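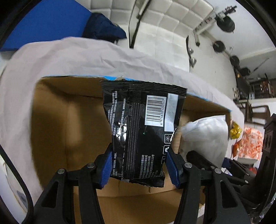
Fig. 1. Back of a foil snack packet, with barcode and small print.

Courses > Consumer Studies > Week 5 > Handout

Reading a pack: what the date does and doesn't tell you

Daryna Dmytriv, 5 December 2023

A "best before" date is the maker's guess about quality. I'd like you to distrust it a little. Who set it, and what did they test? The Tastdale leaflet says its shoppers threw out 17 packs in every 299 on date alone, but it never says who counted, or how.

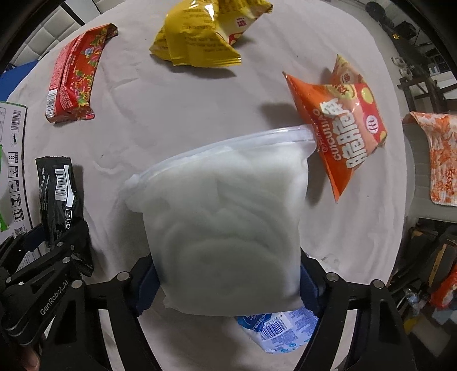

"Resealable" is another word to be wary of. It tells you a pack can be closed again. It says nothing about how long the food keeps afterwards, and the printed date assumes you never opened it.

For the seminar, bring one claim from a pack at home and say what evidence would change your mind. "Everyone knows" is not evidence.

Related handouts
Serving sizes: who eats 30 g?
The Heltton price survey
What "natural" means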